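**Two-arm table setting: planner stalls when both arms want the tray**

**skumau_fan** – November 2025

Right, I'm stuck and could do with other eyes. We're laying a place setting with two arms, and each arm gets its own planner. It's fine until both paths cross near the middle, then one arm waits for the other, the other waits back, and I end up killing the process.
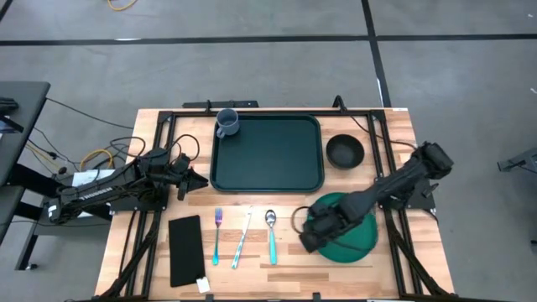
I've got a 280 ms replanning loop and a shared lock on the workspace, split down the centre. My hunch is the lock is too greedy, but making it smaller gave me near misses.

**rdijkstra**

Bin the lock. Plan both arms as one big robot and let the solver sort it out. Chisholm does this out of the box.

**skumau_fan**

Tried it! Planning time went through the roof – and cutlery has its own problem, because the wrist view goes to mush whenever the arm moves and the grasp angle for the fork jumps about.
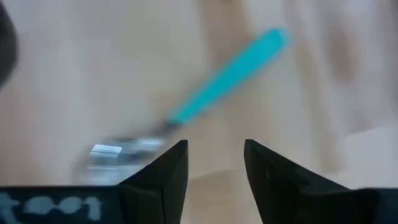 Wilfredo Buenaventura reckons you should only trust wrist detections once joint speed drops below a threshold, and hold the last good pose until then.

**rdijkstra**

Agree on that bit. Still think the lock is daft.

**skumau_fan**

Fair, but I'd sooner keep it and give one arm priority. I'll gate the detections first and run 100 trials.

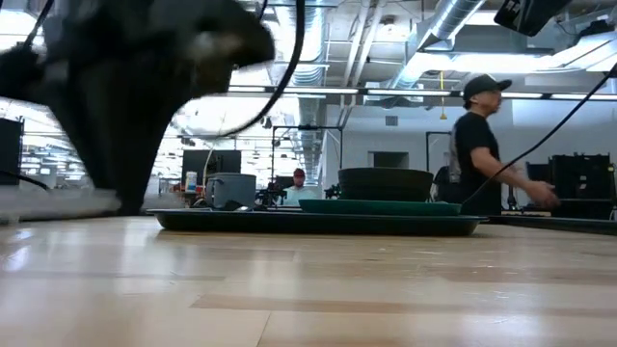 If it still deadlocks, I'll try your joint planner with a 3 second cap and post the logs.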